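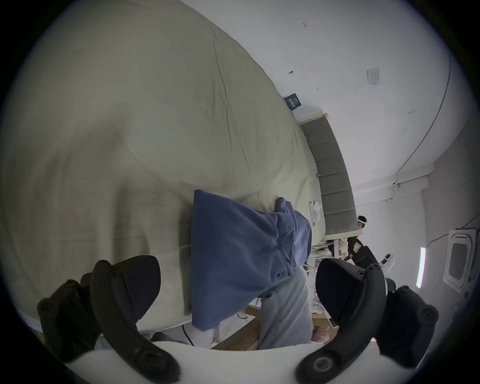
Navy cloth on a beige duvet

How to untangle a fine chain necklace

I am Byung-chul So and I repair chains in the workshop of Ruditz, where we also make our own necklaces in silver and gold-filled wire. Last year 799 necklaces came to my table for repair. Many of them were not broken by wearing. They were broken by a person who pulled on a knot. Please read all the steps before you touch the chain, it takes only a few minutes.

What you need

Two sewing needles or straight pins, not too thick
A few drops of baby oil or plain olive oil
A soft cloth
Dish soap without lotion in it
A small bowl with lukewarm water
Good light, best by the window before noon

Step 1. Open the clasp

Open every clasp first, also if the knot is far from it. With an open chain you have two free ends, and the knot can leave in either direction. If the necklace has a pendant which slides, take it off and put it in a cup. If several necklaces are tangled together, open all of them and do not try to separate them yet.

Step 2. Lay it down

Never work with the chain hanging from your hand. The weight of the pendant closes the knot more and more. Lay the chain flat and spread the loose parts away from the knot, so that the knot stays alone in the middle. At the workshop I use a tray with a low edge. At home a dinner plate is fine for a short chain. 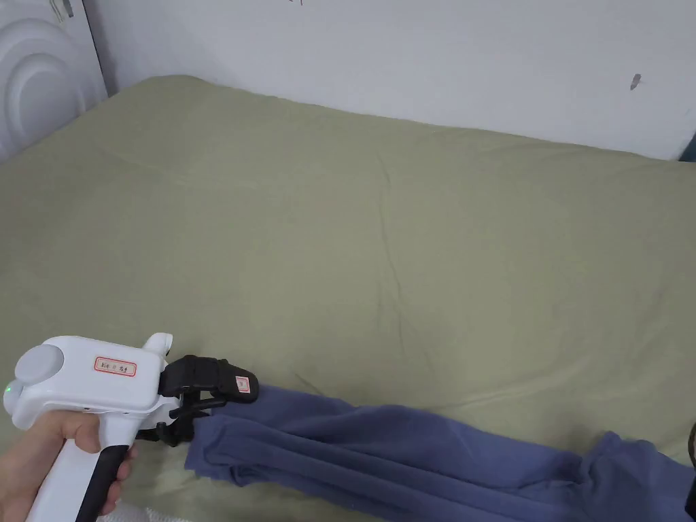 Fine chains of 1 mm or less often have a very small ring next to the clasp, called a jump ring, and it may fall off when it is a little open. For this reason the surface under your work is important. Many customers sit on the bed to do it, and a bed is not bad if the cover has one plain color. On a sage-green sheet like this one a silver ring is quite easy to find, but the shallow creases must be smoothed with the palm first, or the ring will roll into one of them. A knitted blanket I cannot recommend. The pin catches the yarn, and then you have two knots.

Step 3. One drop of oil

Put one drop of oil on the knot with the tip of the pin. Wait two minutes. Roll the knot softly between two fingers, as if you make a small ball of bread. You should feel that it becomes looser. If it does not, add one more drop and roll again. Do not use oil if there are pearls, opal, turquoise or glued stones near the knot. For these necklaces work dry and only with the pins.

Step 4. Open the center

Put the first pin in the middle of the knot, where you see the biggest hole. Put the second pin beside it. Now move the pins apart, very slowly, one or two millimeters. Lift a little, let it fall, and search the next hole. The knot gets bigger before it gets smaller — this is correct, please do not stop there. When you can see one loop clearly, follow it with the pin to the free end and pull it out.

Box chain and cable chain open easily. Snake chain is different. It does not like to bend, and one hard bend stays in it forever. With our Flarer necklace, which is a snake chain, I ask you to go only up to step 3 and then send it to us.
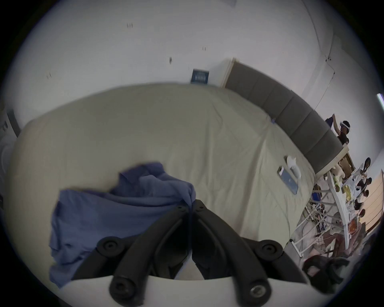 Blue cloth, crumpled

Step 5. Wash and dry

Put one drop of dish soap in the bowl and move the chain in the water with your fingers. Rinse it in a second bowl, not under the open tap. Lay the chain on half of the cloth, fold the other half over it and press. Do not rub, a link can hang on the threads. Leave it open on the table overnight before you store it.

How to keep it from tangling again

Close the clasp every time you take the necklace off. For travel, pull one end of the chain through a drinking straw and close the clasp outside of it. Thicker chains can lie in a small bag, but only one chain in each bag. Our Alexiou pouch has a button inside to hang the clasp on. A piece of card with two cuts does the same work.

When to stop

If you tried for half an hour and the knot is the same, stop. Also stop if you see a link which is longer than the others. This link is already stretched and will open soon. Put the chain in a small bag exactly as it is, with the knot, and write your order number on it. Untangling is free for necklaces from our shop. Replacing a link costs $9, and the chain usually goes back to you in the same week.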